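Ruvine
Internal link and redirect checker for small sites

Version 2 of the command-line tool and the sample crawl that ships with it. Maintained by Ileana Sârbu. Report faults through the issue tracker.

What it does

Ruvine reads a sitemap, fetches each listed page once, and writes out a table of internal links. For every link it records the source page, the target, the anchor text, the status code returned and the number of redirects followed before a final page was reached. It then marks pages that no other page links to, and links that pass through more than one redirect.

It does not check rankings, suggest keywords or talk to any search engine. External links are listed but not followed unless you ask for it.

Installing

Python 3 is required. Unpack the release archive, change into the folder and run:

pip install .

On a shared server without write access to the system folders, use a virtual environment. The Windows build is untested in this release.

Basic use

ruvine crawl sitemap.xml --out links.csv
ruvine report links.csv

The crawl command writes one row per link. The report command reads that file and prints a summary to the terminal. The two are separate so that a crawl can be kept and reported on again with different settings.

Settings

--depth
How many levels below the sitemap pages to follow. The default is 0, meaning only pages in the sitemap are fetched.

--wait
Pause in seconds between requests to the same host. The default is 2. Please don't lower it on a site you do not run.

--max-hops
Redirects to follow before giving up. The default is 6. A chain longer than this is written to the table with the status "unresolved".

--external
Sends a HEAD request to each external link. Some hosts refuse HEAD requests, and those links will show an error even though the page opens normally in a browser.

Columns in links.csv

source – address of the page holding the link
target – address as written in the page, before any redirect
final – address after redirects
anchor – link text with white space collapsed; empty if the link holds an image with no alternative text
status – last status code received
hops – redirects followed
rel – contents of the rel attribute, if present

Addresses are compared after lower-casing the host name and removing the fragment. Trailing slashes are kept. Two addresses that differ only by a slash are counted as two pages, and most sites with a surprising list of unlinked pages have this fault.

Sample data

The samples folder holds a crawl of the Plallville town guide, taken in April with the site owner's permission. It covers about 220 pages. The guide had just been moved from an older publishing system called Tondari, which put a date in every address, so the sample has plenty of redirects to look at. Page text is not included, only the link table and the sitemap. Contact details found in anchor text were replaced with the word "removed".

The sample is meant for testing the report command and for trying out changes to the matching rules. It is too small, and too much the product of one move, to say anything about how sites are linked in general.

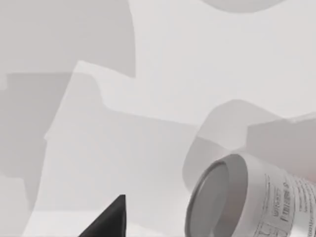 Anchor text in the sample is in English apart from the pages under /rautiainen/, which are partly in Finnish. The file is saved as UTF-8 without a byte order mark. Some spreadsheet programs guess the encoding wrongly and will show broken letters in those rows; import the file by hand and choose UTF-8 from the list.

Known faults

Links added by scripts after the page loads are not seen. A menu built this way will make the whole site look unlinked.

Canonical tags are ignored. A page that names another address as its canonical version is still treated as a page in its own right.

If the sitemap is compressed, it must be unpacked before use.

Memory use rises with the number of links on each page, chiefly because the full anchor text is held until the crawl ends. Writing rows out as they arrive is planned for version 3.

Licence

The code is under the MIT licence. The sample crawl may be used for testing and teaching, but not published again as a separate download.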